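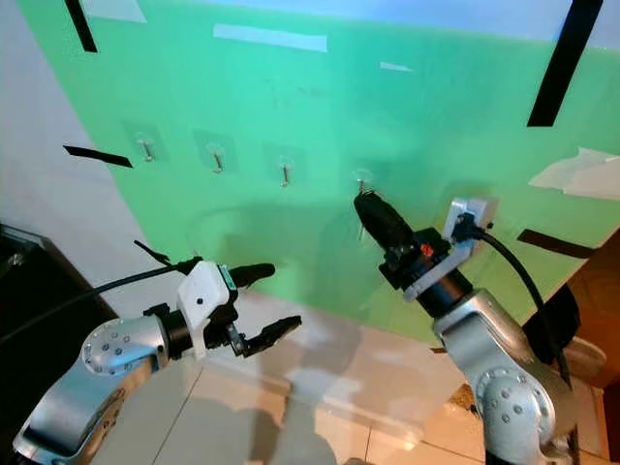
4.2 Do hooks keep keys off the table?

The case for hooks by the door is made so often in home advice writing that it is rarely checked. Give each key its own place, the argument goes, and the key will end up there. The Mirley study is usually cited in support. It reports that people with hooks on the wall "lose keys less," but it asked people only whether they felt they lost keys less, and it asked them shortly after the hooks had gone up. A new fixture makes everyone feel tidy for a while. We do not think the study shows what it is said to show.

Our own data come from 10 homes in the Tratwood sample, followed through December. Each had a board or a bare stretch of wall with small stick-on hooks, and each had a table or shelf within a few steps of it. Residents kept a paper log of where keys were set down when they came in. We ended up with 1193 usable entries. Entries that gave only a room ("hall," "kitchen") were dropped, and that may have favored the hooks, as a person who has just hung up a key is likely to write down exactly where it is.

Hooks were used most when a person came in with empty hands. With a bag in each hand, people put the bags down first, and the keys went down wherever the bags did. In six of the homes the table took more keys than the hooks over the month. We would not make too much of the split between homes, which is well within what chance could produce in a group this small. The pattern inside each home seems firmer to us, and it held for people who told us at the start that they always hung up their keys.

Figure 2 gives a fair idea of the kind of surface we mean. Three keys lie near one another on a glossy black table, and a large orange-and-white tote bag stuffed with folded clothing takes up the back of it, with a full black plastic bag behind. On a table like this the keys share space with things waiting to be dealt with, and a single key is easily the smallest of them.

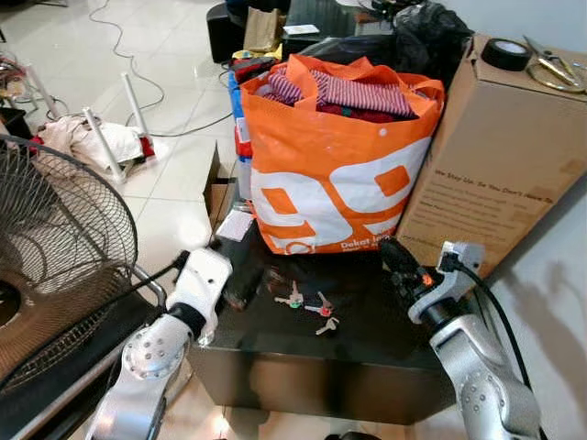 It would be a mistake to read such a table as a failure of habit. Several residents knew quite well where their keys were and could say so from another room. What they could not always do was tell one key from another in a hurry, and for that a colored head may help more than a hook does. The Dronwood guide recommends both together and credits the hook with the result. We can find no trial in which the two were tried apart, and until there is one the credit seems to us unearned.

A second doubt concerns the hooks themselves. Clear adhesive pads are sold on the promise that they can be placed anywhere, and people take this at its word. Hooks in our sample went up in rows that sloped, at heights that suited one member of the household, and on boards that already carried old tape from some earlier use. None of this stops a hook from holding a key. It does suggest that the place was picked for where the pad would stick, with little thought for where the hand would be on the way in. Advice that counts hooks per person misses this entirely.

We also tried to find out how long a key stayed where it was first put. The logs are weak on this point. People wrote down arrivals with care and moves hardly at all, and a key found on a hook in the evening may have spent the afternoon under a sweater. Of 100 entries we followed up by phone the same day, too many of the answers were some version of "it should be there" for us to report a rate.

We therefore treat the claim that hooks keep keys off the table as open. It may be true for people who come in carrying nothing, in homes where the hook is passed before the table. For the rest, clearing the bags off the table first might do as much for the keys as anything fixed to the wall, and the next section looks at how long those bags tend to stay.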